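Search this site
Enter keyword
Menu

We use cookies to remember your settings. Accept – Read our cookie notice

People wanted to teach a robot arm by remote control (paid sessions, Resville)

Published Jun 23, 2018

Brarum is looking for participants for a study on how people show a task to a robot. You do not need any knowledge of robots or programming. We are interested in people who are patient with their hands, for example those who sew, repair bicycles, play an instrument or build models.

In each session you sit at a desk and move a hand control. The robot arm follows your movement. You will work with a small set of parts: a red block with coloured pegs standing in it, and a black holder fixed to the table with screws. We ask you to pick up a part, bring it to the right place and put it down gently. Everything the arm does under your control is recorded, and later our software, called Yagi, tries to learn the same movement from many such recordings.
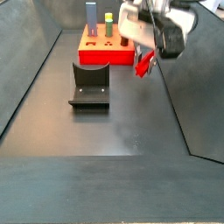
The first session begins with a practice period, in which nothing is recorded. You may use it as long as you need. Most beginners find the closing of the fingers easy and the turning of the wrist difficult, so please do not be discouraged if the first tries are slow. Slow recordings are also useful for us. If a part falls, you simply say so and we start that try again.

You can watch the work area directly, or on a screen that shows the view from the wrist. Some people prefer one, some the other – you are free to change at any moment.

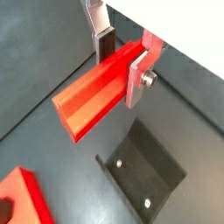
A grooved bar held in the gripper, with the black holder on the table below.

What we ask from you

You are 18 or older and can use both hands without pain.
You can come for 4 sessions, with 2 hours for each session.
You understand spoken English well enough to follow safety instructions.
You have not worked with our arm before.

Glasses and contact lenses are no problem. Left-handed persons are very welcome, as we have too few of them until now.

What you receive

Payment is 179 pounds in total, paid after the last session. If you must stop earlier, you are paid for the sessions which you have finished. Tea and a quiet room for breaks are provided.

The sessions take place in our Resville workshop and will continue until the end of October. Your name is kept separately from the recordings, and your face is not filmed.

How to apply

Please write a short message to Sachiko Hayashi through the contact form, with the title "Arm study". Tell us which hand you write with, which hours suit you, and one thing you like to make or repair. She answers every message, but please allow her a few days.

Related calls

Listeners wanted for the Sinlow speech study
Workshop assistant, part time, Resville
Student project places at Brarum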